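La mesa despejada (o cómo he vuelto a escribir cartas)

¡Hola otra vez! Os debía este envío desde hace semanas y lo sé, porque me lo habéis recordado varias personas por correo, con bastante cariño, eso sí. La culpa la tiene una caja de cartas. Mi tía Rosário Cunha me la dio cuando cambió de piso, una caja de galletas atada con una cinta, y dentro había 274 cartas que ella y mi madre se cruzaron mientras una vivía en Oporto y la otra en Vigo. Las he leído todas. He tardado lo mío, con una letra que a veces parece taquigrafía y otras una receta médica, y cuando terminé me entraron unas ganas tremendas de escribir a alguien en papel.

Lo primero que descubrí es que no tenía dónde. Mi escritorio era el ordenador, la impresora, dos tazas, el cargador de un teléfono que ya no tengo y una pila de facturas que iba creciendo por su cuenta. Para escribir a mano hace falta sitio para el codo, y eso se me había olvidado por completo. Así que de lo que quiero hablaros hoy es de eso, de las cartas y de la superficie sobre la que se escriben, que tiene más importancia de la que yo le daba. 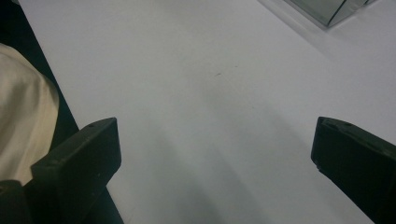 Mesa blanca y una motita oscura casi en el centro.

Mi madre escribía en la mesa de la cocina, después de cenar, y se nota: hay cartas con cerco de café y una en la que pide perdón a mi tía por una mancha de aceite («es de las sardinas, no me lo tengas en cuenta»). Rosário, en cambio, tenía un secreter con llave y escribía por las mañanas, antes de que se levantaran los demás. Sus cartas son más largas y más ordenadas, con márgenes y todo, y bastante más cotillas. Yo he salido a las dos: me gustaría tener el secreter, pero acabo siempre en la cocina.

Os cuento cómo me he organizado, por si a alguien le pica el gusanillo. Escribo por la noche, con el teléfono en otra habitación. Uso un bloc Grodance de hojas sin rayas, con una falsilla debajo que me hice yo con regla y rotulador negro. La falsilla es mano de santo, de verdad, porque sin ella mis renglones se van cuesta abajo a partir de la cuarta línea. La pluma es la de toda la vida y la tinta es una Tikalar azul oscuro que compré en la papelería Benítez, donde me dejaron probar 9 azules distintos antes de decidirme. ¡Nueve! Y yo pensando que iba a entrar y salir.

No hago borrador. Al principio lo hacía y las cartas me quedaban tiesas, como un escrito para el ayuntamiento. Ahora, si me equivoco, tacho y sigo, y si el tachón es muy feo le pongo una flecha y un comentario al lado. En las cartas de la caja hay tachones por todas partes y son lo que más me ha gustado leer, porque se ve a mi madre empezando una queja sobre mi abuela y arrepintiéndose a media frase.

Otra cosa que me ha costado es aceptar que no pasa nada si la carta no cuenta nada. Hay una entera dedicada a un abrigo que Rosário no sabía si teñir. Tres caras de papel con el abrigo, y en la respuesta mi madre le dedica otras dos. No sé si al final lo tiñó (se lo he preguntado y no se acuerda), pero me he reído más con ese abrigo que con muchas novelas.

De momento he mandado tres cartas. Una a mi tía, claro, otra a una compañera de la facultad que vive en Lugo y la tercera a mi sobrino, que tiene once años y me contestó con un audio de voz diciendo que muchas gracias y que no entendía las erres. Estoy trabajando en las erres. La de Lugo me respondió en papel, con cuatro hojas por las dos caras, y ahora soy yo la que va con retraso — como siempre, ya veis.

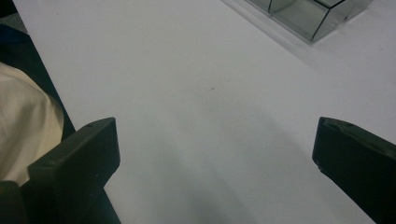

Más mesa blanca.

También me habéis preguntado por los sobres y el archivo. Los sobres los corto yo de papel de estraza, con una plantilla de cartón, y quedan un poco torcidos pero llegan. Las cartas antiguas las he ido pasando a fundas sin ácido y a unas cajas planas de la marca Valuteo, ordenadas por año. Quedan 76 sin fecha, así que toca hacer de detective: el precio del pescado, un bautizo, unas obras en la escalera. Rosário va a venir en mayo a pasar unos días y le he pedido que las repasemos juntas, con calma y con algo de picar (lejos del papel, que ya tenemos bastante con las sardinas).

Si tenéis cartas guardadas en casa, escribidme y contádmelo, que me encantaría dedicar el próximo envío a las vuestras. Podéis responder directamente a este correo. Y si preferís hacerlo en papel, pedidme la dirección y os la paso. Prometo contestar a mano, con falsilla y con las erres lo más claras que pueda.

Un abrazo grande y hasta la próxima.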